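Robot arm on the bench: cable and clutter rules

Quick list, typed up between jobs. Ours is a two-arm setup from Kiris but most of this goes for any small arm in a home shop or kitchen.

Before power on

Clear the reach first. Full reach, not just where you think it's going today. Swing each arm by hand with power off, see what it touches, move that stuff.
Stop button where your hand lands without looking. Test it every session. Every one.
Sleeves up, hair tied, no lanyards.
Start slow. We run new jobs at 12 percent speed for the first 6 passes, then bump it up. Boring but cheap.

Cables

Leave slack, but not so much it can hook on somthing. Run the arm through its whole range and watch the cable, not the gripper. Pulls tight anywhere = too short. Drags on the table = too long, clip it.
Check the jacket near the joints for rub marks. Tilement's sheet says every 3000 cycles, we just do it the first of the month.

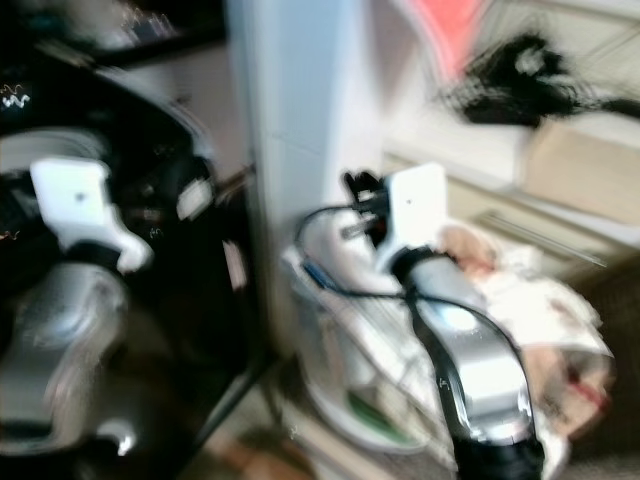

Plastic bags are the worst thing to have near an arm. They're light, they slide, they wrap. Vision systems don't love them either, see-through stuff confuses the cheaper ones. If bags are the job, fine, but keep the pile small and low. Crumpled white wrapping right under the arm, with a cable looping out wide beside it, is where I'd slow down and look twice before the next pass. Loop goes up and away from the bags. Cardboard boxes go to the side, hanging cloth gets pinned back or taken down.

Two arms at once

Give each one its own zone and mark it on the table with tape. Overlap only if the software handles it and you've tested that, slow.
One person on the stop button, same person the whole run. Swap between runs.
Never reach in between them to grab a dropped part. Stop, wait for both to hold still, then reach.

After

Park low, power off, then tidy. Not the other way round.
Wipe the grip pads, dry cloth. The Louro pads hate solvent, learned that in August.
Write down anything that snagged, even if it came loose by it self. Same snag twice, change the layout.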